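5 min read

My rain collector checklist, with comments

I've been looking after the precipitation sampler at Firkgate since last November, and people keep asking me what I look at when I go out there. So I typed up my list, and under each item I put what I found on my last visit, August 10, 2026. It's the same list Margareta Barbu handed me when I started, plus a few things I've learned the hard way (mostly by forgetting them!).

1. Site and access
[x] Gate closes and latches
[x] Path clear
[ ] Grass cut inside the fence
The grass is up to my knees again. Tall grass throws seeds and bugs into the funnel, and I'd like it cut before the next collection. I've written to Dobre, who have the mowing contract for the whole slope.

2. Collector body
[x] Level, checked both ways
[x] Legs tight on the pad
[x] Rim of the funnel smooth, no chips
All fine. One leg bolt took a quarter turn, so I'll look at that one first next time.

3. Lid and rain sensor
[x] Lid opens when I wet the sensor
[ ] Lid closes fully afterward
[x] Seal clean
It stopped a finger's width short of closing, twice, and then behaved on the third try. I don't love that. When the lid sits open in dry weather we catch dust, and dust carries its own little dose of whatever we're trying to measure in the rain. Petrică Costache has a spare arm spring from the Warnero site and he's bringing it over.

4. Sample bottle
[x] 1000 ml bottle seated and capped before moving
[x] Label matches the log sheet
[x] Fresh gloves, no talc
There were 300 ml in the bottle, a decent catch for a dry spell. I wiped the outside before it went in the cooler – please do this, even if it looks clean. Mud on a bottle can end up on the lab bench, and then somebody gets to rerun blanks all afternoon.

5. Background check with the handheld
[x] Battery good
[x] Check source reads in range
[x] 900 seconds at the fence, 900 seconds at the funnel
Nothing out of the ordinary in either spot. Write both numbers down even when they're boring. Boring numbers are what we compare against if there's ever news from a plant somewhere and the phone starts ringing.

6. Paperwork and handoff
[x] Log sheet signed
[x] Custody form in the cooler bag, sealed
[ ] Copy sent to Hurow
I was going to send the copy from the truck and forgot, so it went out the next morning. The form number is 1025 if anyone at Hurow is hunting for it.

Still open: grass, lid spring, and a new marker pen for the box, the old one is dead. I'll go back once Petrică has been up there with the spring, and I'll run the lid test five times in a row before I tick that line.

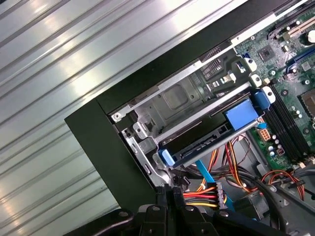
If you cover the site for me while I'm away, use the printed copy in the shed and put your comments right under each item, messy handwriting is fine. Margareta has the spare gate key.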